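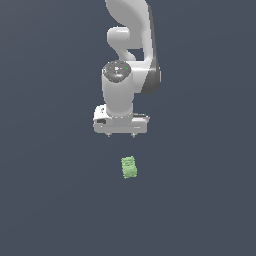 When Su-chen Fung joined Ritinus as a junior engineer, the company had 36 employees and one product, a network card for hospitals. Today she leads the group which designs its memory controllers, and in the evenings she teaches computer architecture at the technical college in Irgate.

Her way into hardware was not direct. She studied mathematics first, and she came to chips through a summer job at Cabrera, where she had to test power supplies. "I was quite bad at it," she remembers. "But I liked to ask why the numbers were wrong." She stayed for 9 years.

The work for which she is best known is Zomard, a small controller that decides in which order a processor reads its data. The first version failed in the laboratory every night at the same hour — the cause was a timer that nobody had documented. Her team rewrote that part in eight weeks.

With her students she is patient but strict. Each of them must draw a complete circuit by hand before opening any design software. The course starts again in March, and the waiting list is already closed.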